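About Prevell

Prevell makes hand-held grippers and the recording kit that goes with them. We sell to labs and companies that teach robots to do household work, and we run a collection service for customers who would rather order finished recordings than gather their own.

The company started with one product, the Flarnard gripper. It is a two-finger tool that a person holds and squeezes, with a camera fixed to it. Whoever is holding it does an ordinary job, such as clearing a bed or filling a drawer, and the kit records what the fingers did and what the camera saw. Our customers use those recordings to train robot arms fitted with matching fingers. No robot has to be in the home while the recording is made.

What we offer

The Flarnard kit comes as a single or a pair. Most customers order the pair, as a lot of housework takes two hands. A kit includes the grippers, spare fingers, charging leads, a carrying case and a printed setup guide. The frame is bolted together, so a worn part can be taken off and replaced with ordinary hand tools. We keep spare parts for every version we have sold.

Picard is our software. It takes the files off the grippers, matches the left hand to the right, and marks recordings that are too dark or too shaky to be of use. A person still looks at what has been marked before anything is thrown out. Picard runs on a normal desktop computer and does not need an internet connection.

Hullitz is the collection service. A customer sends us a list of tasks and we record them in lived-in homes, with the furniture and clutter already there. Bedrooms, kitchens and laundry areas are the rooms we are asked for most.
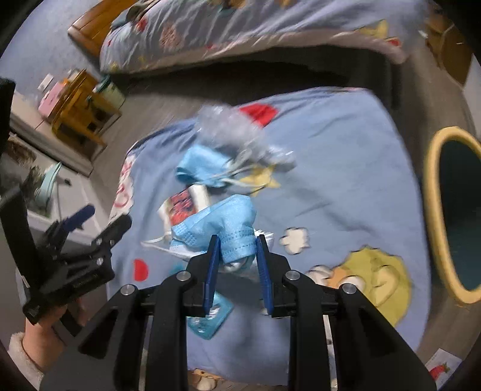

Soft and thin things take up much of our working time. A box or a mug keeps its shape when the fingers close on it. Cloth, face masks and plastic bags do not, and they are often lying on top of something just as soft. Customers ask for these items because their robots do badly with them, so we include them in every bedroom and laundry set. We ask the people recording to work at a normal pace and to leave their missed grabs in. A recording where the first try fails and the second one works is useful to have, and we label it that way.

How a collection job runs

We begin with a small trial of 30 recordings. The customer checks them and tells us what to change, whether that is the lighting, the speed or the choice of objects. Once the trial is approved we move to the full order. A typical full order is roughly 3,000 recordings and is delivered in weekly batches, so problems can be caught before the job is finished.

Everyone who records for us is paid by the hour, including training time. Households sign a consent form first and can ask us to remove any recording made in their home. Names, addresses and family photos are blurred before delivery.

Where we are now

We are a team of nine. Six of us build and repair the hardware, and the rest look after Picard and the Hullitz schedule – though everyone helps pack orders when it gets busy. In November we moved the workshop and the office into the same building, and repairs now go back out faster than they did.

Kits are built to order. If you only need to try one out, we rent single grippers and pairs by the month, and the rental fee comes off the price if you decide to buy. For collection work, please send your task list along with the type of gripper your robot uses, and we will reply with a price for the trial.

Page last updated December 2020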